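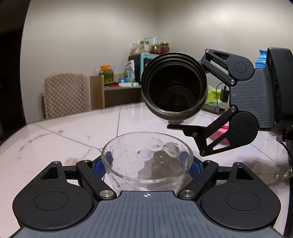

Insulated containers with a threaded metal mouth don't pour well. The thread holds a film of liquid, the film collects at the lowest point of the rim, and when the container comes back upright the last of it runs down the outside. I had been wiping this up for years before I bothered to change the procedure.

The tumbler gets emptied into a glass bowl that is wider than any rim I own. Aim for the middle of the bowl, tilt slowly until the flow starts, then commit to the angle. Hesitating is what makes the mess. At a shallow angle the liquid follows the metal; past a certain angle it separates and falls clear. At the end, hold the tumbler over the bowl for 3 seconds before turning it up again. Glass is also useful for inspection, as coffee sediment shows up against it and would not in a dark sink.

The routine for cleaning, as it stands after the last revision:

Rinse once with tap water and discard. Add a teaspoon of baking soda, fill with warm water to just below the thread, and leave for 15 minutes with the lid off. Brush the thread with an old toothbrush. Rinse twice. Dry upside down on a rack with one edge propped up, overnight or about 12 hours. The lid and its gasket are washed separately and dried separately. Most of the smell people blame on the steel is in the gasket.

I stopped using dish soap on the gaskets after the one from my Skondside flask began to taste of lemon. The Eklund gasket is harder and doesn't seem to absorb anything, but it is also more work to get back in its groove. Neither company sells the part on its own, so I am careful with both.

Filling is a separate problem. A food jar has a wider mouth than a tumbler, but it's still narrow compared with the spout of a 1000 ml pitcher, and half the pitcher ends up on the table. A plain drinking glass does better. The lip is thin, so the stream leaves it cleanly, and the volume is small enough to control. Hold the jar low down with the other hand - an empty one is light and will tip if the glass touches the rim. The Hello Kitty jar is rinsed the same way as the rest. I keep the toothbrush off the outside, on the assumption that the printing wouldn't last. 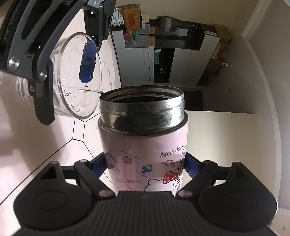

A reader in Ruvumano wrote that all of this is unnecessary with a funnel, and that a silicone one from Pollis folds flat and goes in the dishwasher. I tried a funnel in November. It works for water. For soup it blocks, and then there is a funnel to wash as well. The same reader fills the jar in the sink, which I have no argument against except that my sink is usually occupied.

Still unresolved is the brown ring at the bottom of the tumbler. Baking soda lightens it and citric acid lightens it a little more, but the ring comes back at the same height. I'm going to try a longer soak before buying another brush.

Last updated: December 19, 2022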